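About us

Clivero is a cookery school for adults who want to make everyday meals at home. We opened with one evening class a week and now run daytime, evening and weekend courses, all taught in small groups. Last year 935 people took a course with us, and 181 of them came back for a second.

Most of our students are beginners. Some have just moved into a first flat, others have retired and find themselves cooking for one. You do not need any experience, and you do not need to bring anything except an apron and a box for leftovers.

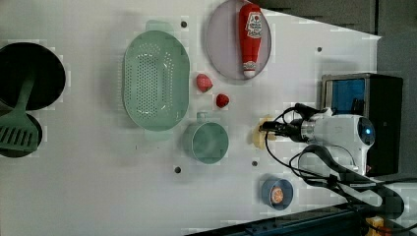 Our main course is Basics, which runs for six weeks. It covers knife skills, eggs, rice and pasta, soups, a roast and simple baking. Each class lasts two and a half hours and ends with everyone sitting down to eat. Recipes are printed on one side of a sheet — no long lists, and nothing you cannot buy in an ordinary supermarket.

After Basics you can join one of the shorter courses:

Gündoğdu — Turkish breakfasts and breads, four weeks
Zevarora — vegetable cooking, four weeks
Nivex — cooking ahead and using the freezer, three weeks

Each of these has its own recipe book, which is included in the fee.

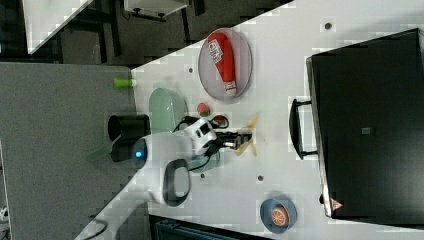 We also keep a lending library of 600 cookery books. Students may borrow two at a time during term and for a month afterwards. The list is kept at the front desk and is updated every October.

Fees are the same for every course of the same length. A quarter of the places on Basics are held at half price for people on a low income — ask when you book, no paperwork is needed. There were 227 half-price places last year.

The school is on the ground floor and has step-free access from the car park. Please tell us about any allergies when you book.

Page last updated: Sunday, October 11, 2026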